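4.2 Reporting rules for simulated floor trials

We would like to spend a little time here on reporting, a part of the work that tends to get squeezed into a footnote once the deadline is close. When Qiuyue Fan first drafted the Pornen guidelines in November, the idea was a modest one: a reader who has never met us should be able to rebuild any run from the written record alone. That has guided nearly every choice since, including a few that cost us more time than we had hoped.

The first rule is that every rendered floor is saved together with its settings before a policy is allowed to move on it. Surface texture, line layout, block placement and lighting all go into one file, and that file is locked. In the Tosora set we logged 2,288 runs this way, and 66 of them had to be thrown out later when the saved settings and the rendered view did not agree. We list those runs in full in the appendix – painful as that was – and we would gently ask others to do the same.
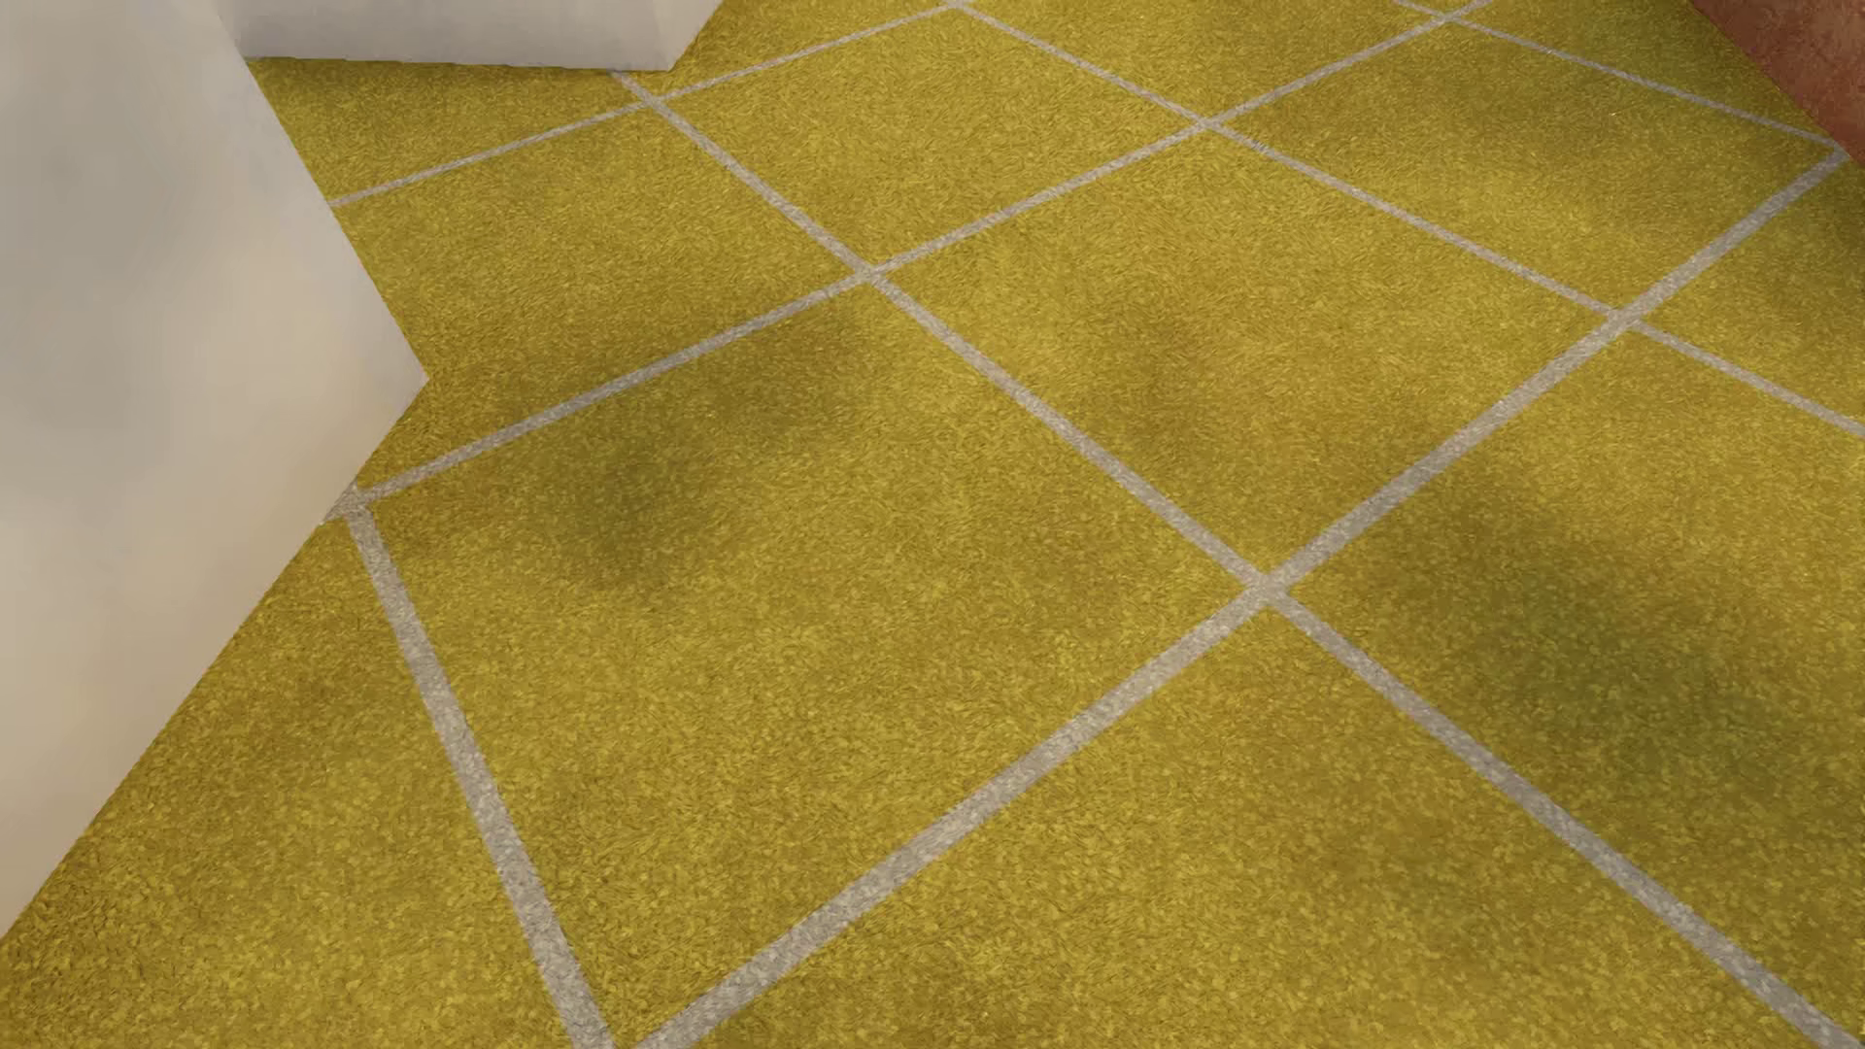
Figure 3. Simulated floor with yellow panels, gray dividing lines and off-white blocks.

The second rule has to do with shadows and dark patches on the floor. It is tempting to clean these up, and in the early Vuno trials we did just that, only to find ourselves with scores that we could not fairly compare with anything. Under the present rule, shading stays as rendered, and any change to it counts as a new floor with a new record.

The third rule covers what may be called a success. Following the Thambiah checklist, a run is scored by a person who did not train the policy, and unclear runs are marked unclear and left that way. Of the runs we kept, 1,502 were scored as successes. Each floor layout was repeated with 5 random seeds, and we report every seed on its own line so that readers can see the spread for themselves.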